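News > Research > Robotics

Household robot trained on 2665 simulated runs, but the real test is still to come

Sunday, July 31, 2022

Hindley researchers say their Kobori method lets a two-armed robot learn household chores entirely in simulation, with rooms tilted and small objects scattered at random between runs.
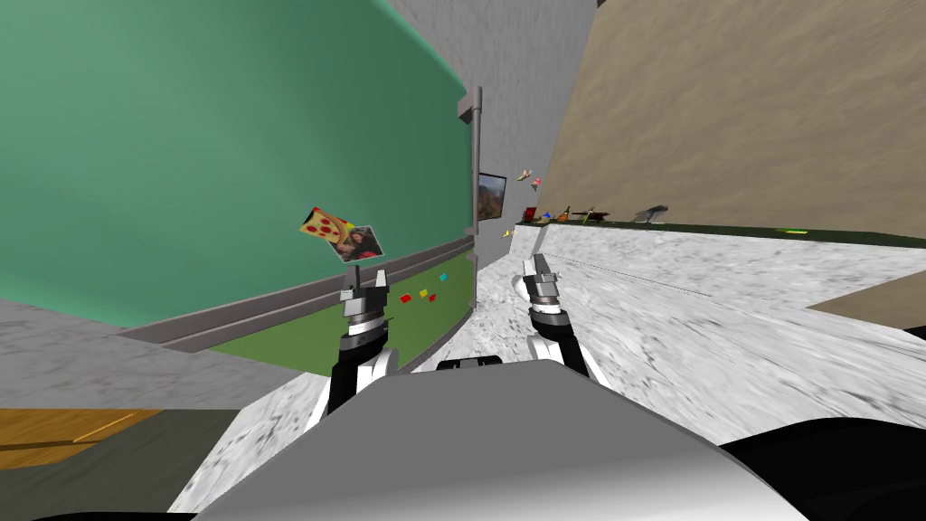
A simulated room used in the Kobori work, with the robot's two grippers in view. Render: Hindley

The headline figure is 2665 training runs. The number that matters is 28, the trials done on physical hardware, all in two rooms at the group's own lab. Lead author Shinji Nagano calls the transfer "encouraging". The preprint gives no comparison with Jinen, the obvious baseline, and no failure breakdown. Code is promised in August.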